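Speaker notes: Handheld gripper comparison, Brornel and Cosico units
Presenter: Hywel Rosser, Rowlands

Opening. Thank the hosts. State that the talk covers 2 gripper designs and one controller, Flisari, held constant throughout.

Trial size. We logged 2,257 grasps against a target of 3,000. The shortfall is in the thin-walled containers, where setup was slow. Give the number plainly and move on.

Main finding. Operators reached a steady pace sooner with the Brornel unit. The Cosico unit held small parts more securely. Pause for questions on cable routing, which was raised in January.

Limits. All 17 operators were trained at one site. Transparent and tinted objects require further study. Leave the last slide up during discussion.

We use cookies to improve this site. Accept | Settings

Contact | Copyright Rowlands | Back to top
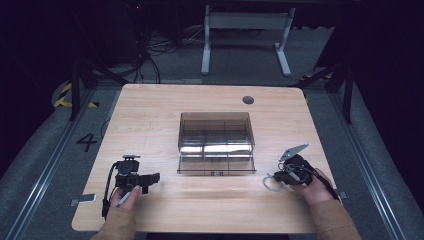
Handheld grippers, one in each hand, with the tinted organizer box.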